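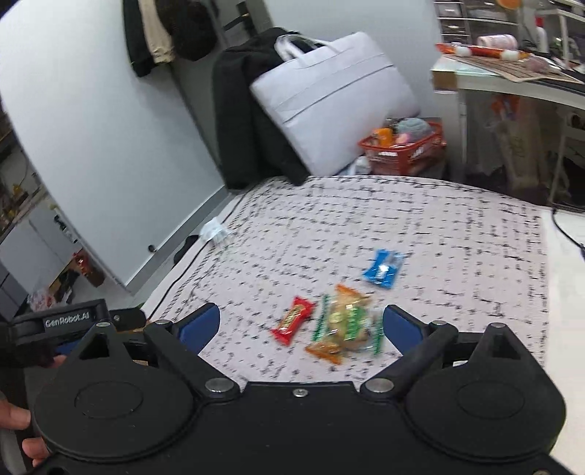
Ticket 700: Hand-held gripper, start position rule
Opened by: Siamak Mohammadi (Sukgate)
Assigned to: Riaan Gumede
Status: waiting for requester
Opened: 2024-06-12

Siamak Mohammadi
Good morning. The checker rejected 6 of my 18 recordings of the snack task, all with the message "start pose not valid". I am following the rule sheet from May. Both fingertips are open and the snack packages are between them before I begin. Please tell me which point of the rule I am breaking.

Riaan Gumede
Hi Siamak, I looked at the rejected ones. The opening is fine. Point 4 of the sheet says the gripper must stay still for two seconds before the first move, and in these six you start earlier. Also please keep your fingers away from the jaws, on the handle side only.

Siamak Mohammadi
Thank you, now I understand. I have read "still" as "slow". One more question: is a bed allowed as the work surface? The sheet only speaks about tables.

Riaan Gumede
A bed is allowed if the cover is pulled flat. Ina will add this to point 2. Patterned sheets are OK too. Cables must not lie where the packages are picked or placed.

Siamak Mohammadi
Clear. I will repeat the six recordings and write the new numbers in this ticket.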